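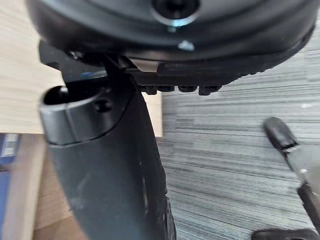 Can a robot tidy up a room yet, or should I keep my money?

Filed under: Home & Garden > Cleaning > Gadgets and Automation

Lempi Saarinen
My husband and I are both getting on, and bending down to the floor is the part of housework I would most happily give away. We already have one of the round vacuums, and it does fine as long as I go ahead of it and pick everything up, so I end up doing the hard half myself! Now my nephew tells me there are arms with two fingers that can pick things up off a carpet and put them on a table. Is any of that ready for an ordinary house in Punivdale, with ordinary clutter? I mean socks, pens, mail, the odd teaspoon. I don't need it to be fast, I only need it not to break things.

Seon-mi Yeon
Oh, I know that bending-down feeling well. I spent the better part of February helping out with an arm at the Naltano workshop, so I can tell you what I saw there. We set it to clearing small parts off the floor and up onto a bench. Out of 109 tries it got 55, and that was with one of us standing by to put things back when it knocked them. Wooden blocks went nicely. Anything flat was miserable (a single sheet of paper on carpet, forget it), and socks came up fine but then it wouldn't always let go of them where we wanted. It never broke a thing, I will say that for it, though it did squash a paper cup or 2. I'd hold on to your money for now, and in the meantime get one of those long-handled grabbers with the trigger. My mother has one by her chair and another in the laundry room and she's very attached to them both.

Bang
depends what you call ready. we use one at work for loading trays, same part same place all day, great. a living room is a different animal. wait a few years

Lempi Saarinen
Thank you both, you've been so kind. Grabber ordered, and I'll ask again when my nephew next gets excited about something.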